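Kuldeep Katiyar
17 December 2022

People keep asking when machines will take over cable work on the shop floor. I spent 2 years on harness assembly at Trelten before I moved to automation, so a short thread.

A screw is rigid. A box is rigid. A wire bundle has no fixed shape, and every time you pick it up it has a new one. Planners that handle boxes all day give up on it.

Dishes and laundry get the press. Connectors are the better test: small housing, tight fit, and the wires behind it push back.

Wires and white connectors, two-finger grippers, round table:

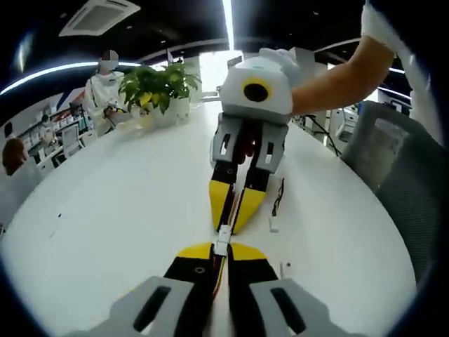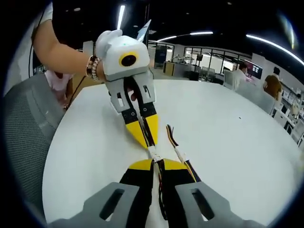
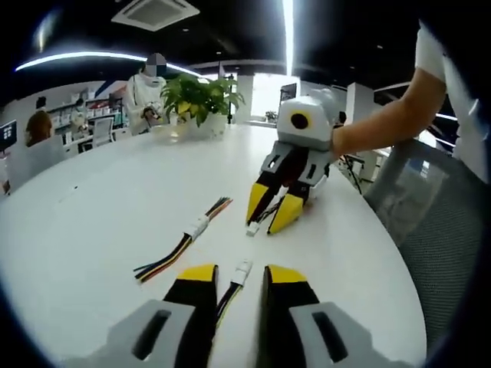
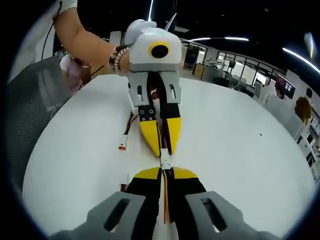
What a person does without thinking: feel the housing touch, back off, rotate a hair, push again. A position controller just pushes. You need force sensing at the fingertip or a policy that has learned what a bad seat looks like.

Numbers from our Sandhu bench in February: 469 insertion attempts with a fixed arm and a fixtured socket. Fine as long as the plug was fed in the same pose. Hand it a plug lying any which way and the cycle time went past 100 seconds. A trained assembler would have gone to lunch.

Kukero and Tunddale both quote "cable handling" on their spec sheets. Ask whether that includes the free end. In both cases I was told it does not.

So, yet? Fixtured plugs, yes. Loose bundles on a flat surface, no — and the wiring behind your TV is harder than either.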